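A Work Surface Should Be Dull

Most benches at Vellstead are chosen for looks. I think that is a mistake. A top for sorting small white parts should be black, matte and bare.

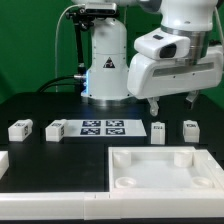 Contrast does most of the work. A white block on a pale top loses its edges, and labels get missed. Spacing matters too: parts set in a row, with gaps, can be checked at a glance.

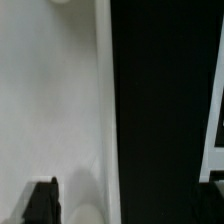 Raised edges are worth the money, provided they differ in colour from whatever lies next to them. Rutherford sells a grey lip for grey tops. I would not buy it.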